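Speaker notes: Surfaces and shelves in the domestic kitchen
Session 2, afternoon block
Speaker: Marcela Polák

Before starting
Check the lapel mic. Handouts go out at the end, after the audit form has been explained. Matúš Kollár is running the slides from the back and needs a nod for each change.

Slide 1. Title
Introduce self and the Plillum kitchen audit. Scope is the floor, the fridge and the route between them. Ovens and cooktops belong to Emília Šťastný in the next block, so send those questions to her.

Slide 2. Glazed tile
Start with the floor because most cleaning plans leave it until last. A glazed tile has a hard, closed surface and releases most kitchen soil with warm water and a small dose of neutral detergent. The grout line is a different material. Unsealed cement grout is porous, takes up fats and colour, and needs a brush. Large tiles help, as there are fewer metres of joint per square metre of floor.

Excess detergent dries to a film. The film holds dust and dulls the gloss. If a floor looks grey an hour after mopping, rinse with plain water before reaching for a stronger product.
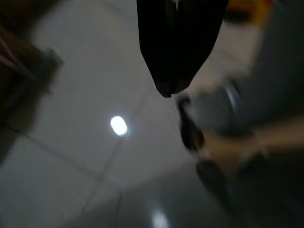
Slide 2: White gloss tile with grey joints. Note the reflected ceiling light.

Use the reflection as the inspection tool. Stand so that a ceiling light is mirrored in the tile, then move one step at a time and watch the outline of the reflection. Residue will break it up or spread it. Jozefína Ďurica teaches this to new staff at Beneš in place of the white-cloth test, and the two methods pick up the same faults in most rooms. The cloth is still better for skirting and corners.

Pause. Ask who has a matte floor at home. The light method does not work for them. They should use a torch held low to the ground.

Slide 3. From floor to fridge
Short slide. Spills follow the route people walk with open containers. In the audit, 95 households kept a spill diary through January, and the entries clustered between the fridge and the nearest surface where food is set down. Ask the room to think about where that surface is in their own kitchen. Do not go into the regression here. It is in the Fimano appendix for anyone who wants it.

Slide 4. Shelf order
Cover the rule first, then the reasons.

Ready-to-eat food goes above raw food. Raw meat goes at the bottom, in a tray with a lip. Anything liquid or juicy sits low, in a vessel with a lid. Door racks are the warmest part of the cabinet and suit sauces and condiments. Milk keeps better on a shelf.

Glass shelves contain a spill only if the rim is sound. Check the trim at the front edge for splits and lift it out for washing if the maker allows it. Let cold glass come to room temperature before it goes in hot water. 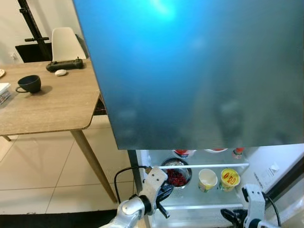 Slide 5. Reading a loaded fridge
Shelf space is the scarcest thing in a small cabinet, and the audit form asks for each item to be marked as needing cold, tolerating cold or not needing it. Give the room one minute to do this with the slide up. The metal bowl of dark red food on the lower level is the first item to discuss: cover it, date it, and move it to a lidded container if it is acidic and the bowl is a reactive metal. The sealed cup with the yellow lid, marked HOT CUP, is an instant noodle product. Dry noodles belong in the cupboard. The open cup beside it should be checked and, if empty, removed. Expect some argument about the sealed one, and let it run briefly.

Slide 6. The doors
Fingerprints show on dark or glossy doors well before they show on white. Use a damp microfibre cloth, then a dry one, working from top to bottom. Keep abrasive cream off coloured finishes. Wipe the gasket folds at the same visit, and test the seal by closing the door on a strip of paper. It should resist when pulled.

Slide 7. Frequency
Floor joints every 6 weeks. Shelf rims monthly. Gasket monthly. Spills when they occur. Kaisu Kiiskinen's version of this table in the Dramunus guide has a longer interval for joints, but it assumes sealed grout.

Questions
Likely ones: vinegar on grout (no, it attacks cement), steam mops (only on sound joints), bicarb in the fridge (harmless, limited effect on odour). Hand out the audit form and remind people that the second page is to be completed with the fridge door closed.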